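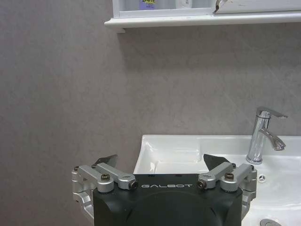
Gripper and wall, bathroom.

15 April 2020

Curkolar plaster, batch 2. Very happy with this one! Mixed 750 g of dry lime plaster with 231 g of water, plus the fine marble dust Keerthana sifted for me. It came off the trowel like soft butter -- no drag at all, even on the second pass. Open time was 112 minutes before it started to grab, so a whole wall in one go looks possible with two people.

Test board A (Söderlund primer) took it beautifully. Board B, no primer, went patchy along the top and I had to rework it. Jayanthi thinks the board was thirsty and wants a misted one next to it. Good idea, will do. 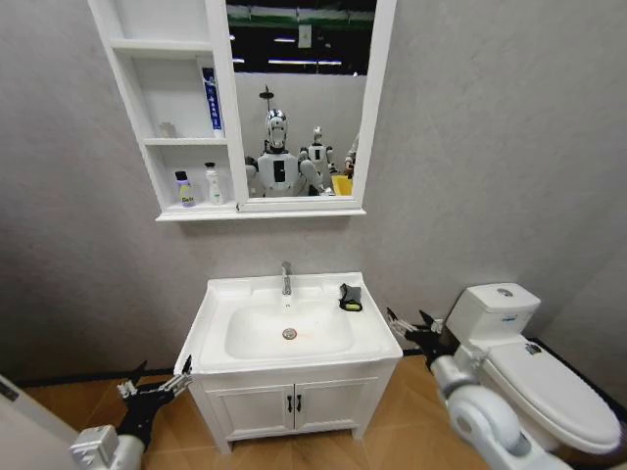

Bathroom, pale gray walls, mottled finish.

I love how a little mottling softens a gray. Want to try for the same on board C, with less pigment and a damp sponge before burnishing. Still need to ask Temow about the finer dust, and leave one board unsealed until September to see how it ages.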